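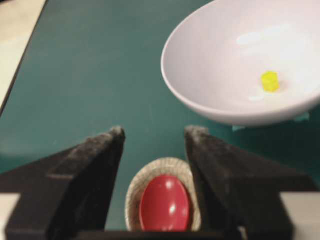 1 min read

Quick one on the August meteors, as a few of you have emailed asking.

Meeting at the Gresovham car park again, top end by the gate. 10.30pm. Don't be early, the football lot don't clear out till ten. Moon's down before midnight so the second half should be the better half. Last year's tally sheet came to 234 over the whole night, mostly faint ones, plus that green fireball over the reservoir half of us missed becuase we were pouring tea.

Red torches only please. Phones face down. Hülya Bozkurt has the tally sheets and up to 18 spare chairs, first come.

If it's cloudy we try again the night after, same time. Decision goes on the website by 6pm, please dont ring before that.

Saturn after 1am for anyone still awake, rings nearly edge on. Bring a flask. And a hat, it gets cold up there even in summer.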